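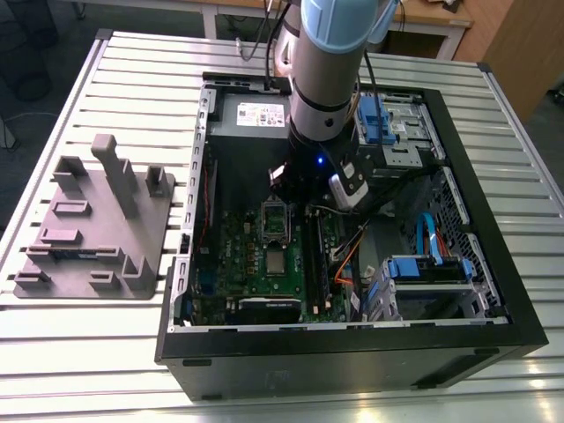 Is it worth fixing up an old desktop or should I just buy one?

gudley_mom
My son's homework tower takes forever to boot and the shop in town quoted me $170 to "refresh" it. There's a refurb at Varela for $142. I'm leaning refurb but I hate tossing things. What would you do?

tratik77
Buy the refurb! Seriously, for homework it's plenty, and you get a warranty (mine was 3 months). I did this in November and haven't thought about it once.

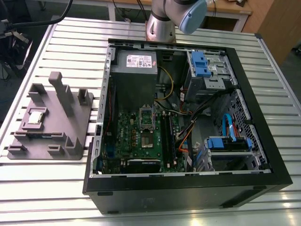
Iolo Parri

Gonna disagree with tratik. Slow boot is nearly always the old hard drive. Put in a cheap SSD, blow the dust out, and see how you feel. I've kept my mom's going like that for years and she has something like a million browser tabs open.

tratik77
Sure, if you like spending your Friday night reinstalling Windows. Some of us have kids.

gudley_mom
I do have kids lol. Is the SSD thing hard? I've never opened one of these up.

Iolo Parri
Not hard, just fiddly. Back up his school stuff first, please!! Then look up the model number and check how much memory it has. If it's tiny I'd side with tratik.

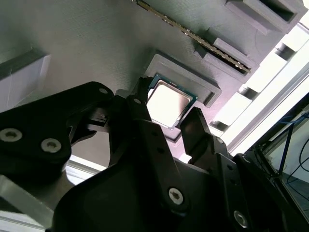

Re: Is it worth fixing up an old desktop

prisov_pete
Whatever you do, don't let anyone upsell you. My brother-in-law walked in for a slow PC and walked out with a $2,000 gaming rig. He plays solitaire.

gudley_mom
Ha! OK, backing up tonight, then I'll check the memory and report back.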